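Unit 3: Blocks and Spatial Language
Instructor: Branwen Pumphrey

Each pair needs four small cubes in different colors and a clear tabletop area. Keep the cubes close together at the start. Partner A gives directions using "on top of," "beside" and "under." Partner B builds and doesn't ask questions.

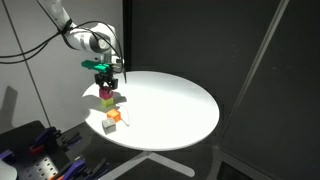 Fig. 2. Magenta on lime green, with orange and gray nearby.

Write two sentences that would let someone copy Fig. 2. Allow 90 seconds, then trade roles. Bring your sentences on Tuesday.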